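Travcombe Lettings: Mid-Tenancy Inspection Checklist, Furnished Flats
Property: Ekeck House, upper floor
Inspected by: Florêncio Barreto
Date of visit: 25th July
Previous visit: January

Ratings: S = satisfactory, A = attention needed, U = urgent, N/I = not inspected

1. Entrance and hallway
1.1 Door closes fully on its own closer: S
1.2 Lock opens from inside without a key: S
1.3 Escape route clear: A
Comment: Shoe rack reduces the width of the hallway next to the meter cupboard. Tenant asked to move it to the other wall. To be checked at next visit.
1.4 Hall light and switch: S

2. Smoke and heat alarms
2.1 Smoke alarm, hallway, test button: S
2.2 Heat alarm, kitchen, test button: S
2.3 Alarms linked: A
Comment: Kitchen alarm sounds the hallway unit. Hallway unit does not sound the kitchen alarm. Sepp to attend. Replace both units if the fault cannot be cleared on site.
2.4 Expiry date readable on each unit: S

3. Electrical
3.1 Consumer unit cover closed and labelled: A
Comment: Label for circuit 3 missing. The circuit feeds the bedroom sockets.
3.2 RCD test button: S
3.3 Sockets and switches free of cracks or scorching: S
3.4 Extension leads: A
Comment: One lead in the living room runs under the rug. Tenant moved it during the visit. No heat damage to the sheath.
3.5 Meter reading: 1,302

4. Bedroom

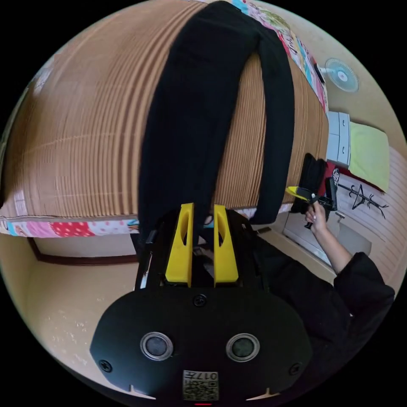
Window restrictors were tested first and both hold at the set opening. The heater guard is secure and its fixings are tight. Clearance between heater and bedding is to be measured from the nearest loose fabric, not from the bed base. In this flat that includes the patterned bedsheet showing along the near edge of the ribbed mat, and any clothing laid out on top, such as the black trousers. Minimum clearance under the Promon instructions kept in the property file is 50 cm. Measured clearance is greater than this at both ends of the bed.

4.1 Window restrictors: S
4.2 Heater guard: S
4.3 Heater clearance: S
4.4 Signs of damp behind wardrobe: A
Comment: Light spotting at skirting level. Wardrobe to stand 25 mm off the wall. Same comment was made in January and the wardrobe has not been moved.
4.5 Bed frame and slats: N/I
Comment: Bed in use, not stripped.

5. Kitchen
5.1 Hob controls marked and working: S
5.2 Fire blanket on wall, tapes hanging free: S
5.3 Extractor filter: A
Comment: Heavy grease. Tenant to wash or replace.
5.4 Seal around sink: S

6. Bathroom
6.1 Extractor fan runs on after light is off: U
Comment: Fan does not start. Isolator is on. Mould on ceiling above the shower. Sepp to attend on the same call as item 2.3.
6.2 Hot water temperature at basin: S
6.3 Pull cord and fitting: S

7. Actions
Sepp: items 2.3 and 6.1, one visit. Circuit label at 3.1 if time allows.
Tenant: items 1.3, 5.3. Wardrobe at 4.4 to be moved with help if needed.
Office: send copy of heater instructions to tenant. Add item 4.4 to the list for the owner, second report.

Checked in office by: Markos Mitsotakis-Vlachou
Office comment: Rating at 6.1 agreed. For 4.4, please record a damp meter reading next time, taken at skirting level and again at switch height.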